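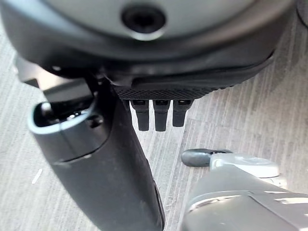 How often should the gripper pads be changed? Every 4,000 cycles according to the supplier, though our own log gives no support for that figure.

Minutes, Onska cell, 8th December
Present: Roos Dijkstra (chair), Villads Fogh, Hatice Canpolat, Preben Brøndum (notes)

1. Pads. Villads reported 2,251 cycles on the present set. Hatice asked what the supplier's interval was based on. No answer on paper. Set stays on. Villads to check wear weekly.

2. Dust on the arm. Scuffs and dusty patches noted. Preben doubted that wiping changes anything but agreed to do it before each shift.

3. Service contract. Trustov's offer not accepted. Roos wants to see what "full inspection" covers first.

4. Screws. Torque sheet still missing since August. Hatice to chase.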